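Search stories...
Home | Stories | Poems | Writers | Submit

The Weight of Tea

Negin Shojaei had worked at Prelthorpe cargo terminal for two years, and in this time she had opened more boxes than she had opened doors. Her job was to check the papers, check the seals, and put a sample of the freight through the scale and the scanner. If something was wrong she called her supervisor, Dougal Farquharson, who would come slowly, with his glasses already in his hand.

On a morning in June the night flight brought 142 cartons of black tea for a shop called Ansari. She knew the shop. It was on the street behind the old fish market, and her mother bought dried limes there. The owner, Amirhossein Babaei, always put one more handful in the bag after weighing it, and he looked away while he did it, as if his hand had acted alone.

The papers said that each carton held 500 grams multiplied by twenty, so ten kilos of tea. Negin lifted the first one onto the scale and it was correct, with the small extra for the cardboard. The second was correct also. Then she took one from the bottom of the pallet, because Dougal had taught her that people who hide things believe everybody is lazy.

It was heavier by 201 grams.

She took it off, waited for the zero, and put it on again. The number was the same. She wrote it on the form and stood for some minutes with the pen in her mouth. A little more tea is possible. A wet carton is possible. She touched the cardboard with her palm and it was dry.

"Call it in," said Benedita Loureiro from the next bench. Benedita had a pile of shoes in front of her and was bending them one by one. "You have the face of somebody who will not call it in."

"I know the man it goes to."

"Then call it in faster."

Negin did not answer. She was thinking about her mother, who would say, what did he do to you, this man, except give you limes? She was thinking also about the year when she was new in the city, and Mr. Babaei let them pay at the end of the month, and wrote nothing in a book.

She called Dougal. 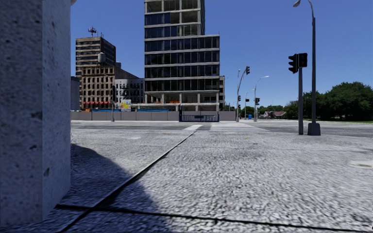 Dougal wanted to hear it outside, away from the benches, so they walked to the far side of the yard where the trucks turn. He did not like to discuss a name in front of other people before there was a reason. The sun was already strong on the pavement and there was shade only at the foot of the big concrete pillar, so they stood in it, close together like two people under one umbrella. Negin told him the weight, and then she told him about the shop. While she talked she looked at the gray concrete, which was full of small dark pits, and at the place where a piece had broken out and left a hole. She had the foolish idea that a thing could be hidden there for years and no scale would ever find it.

"You buy from him," said Dougal.

"My mother does. Sometimes I do."

"Does he know where you work?"

"Everybody knows where I work. My mother tells them."

He cleaned his glasses on his shirt. "Then you will not open it. I will open it, and Benedita will write. You will stand where you can see, but your hands will be in your pockets. Is it all right?"

"Yes," she said, and she was ashamed of how light she felt.

They went back in. Dougal cut the tape with great care, as he did everything, and folded the flaps down. Twenty packets, in four rows, with the name Prindance in gold letters on each. He weighed them one after another and read the numbers aloud, and Benedita wrote them. Nineteen packets were good. The last was too heavy, and when he pressed it with his thumb it did not move like tea.

Inside, in the middle of the leaves, was a flat package in brown plastic. He made a very small cut and took some of what was there on the tip of the test stick. They all watched the little tube. Negin discovered that she was praying, but she did not know for which color.

It turned blue.

"Well," said Dougal. He looked at the clock and told Benedita the time, and she wrote this too.

After this everything belonged to other people. Two officers came from the narcotics office in Drarkmont, and the older one, Ardalan Nouri, asked Negin the same questions three times in three different orders. He was polite. He wanted to know who signed for the freight, who drove it, whether Mr. Babaei had ever asked her about her work. She said that once he had asked if it was cold in the warehouse in winter. Nouri wrote it down, and she wished she had not said it, and then she thought that it was right to say it.

By evening all the cartons had been opened, and only one other was wrong. Nouri explained it to her near the coffee machine, perhaps because he saw that she would not sleep. When there are only two in so many, he said, often the buyer knows nothing. Somebody at the other end puts them in, and somebody at this end takes them out before the truck reaches the shop. Often, but not always. They would let the tea go forward with the drug removed and see who came to touch those two cartons.

"So he may be innocent," said Negin.

"He may be. You must not go there until I tell you. And your mother also must not go, and you must not tell her why."

This was the difficult part. On the bus she prepared a lie about the price of the limes. Then she prepared a better one, about a new shop closer to the station. She had never been good at it, and her mother had raised four children and could hear a lie through a wall.

Her mother was in the kitchen when she came in. The rice was on the fire, and on the table stood the blue tin with the broken lid.

"We are finished with limes," said her mother. "Tomorrow I go to Ansari."

Negin put down her bag. She washed her hands for a long time under the warm water, between the fingers and up to the wrists, as she did every day after work.

"Let me cook tomorrow," she said. "I want to make the soup without them."

Her mother turned from the stove and looked at her. She looked at her until the rice began to smell. Then she turned down the fire, took the empty tin from the table, and put it back on the high shelf.

Contact the editors | Copyright the authors, all rights reserved | Back to top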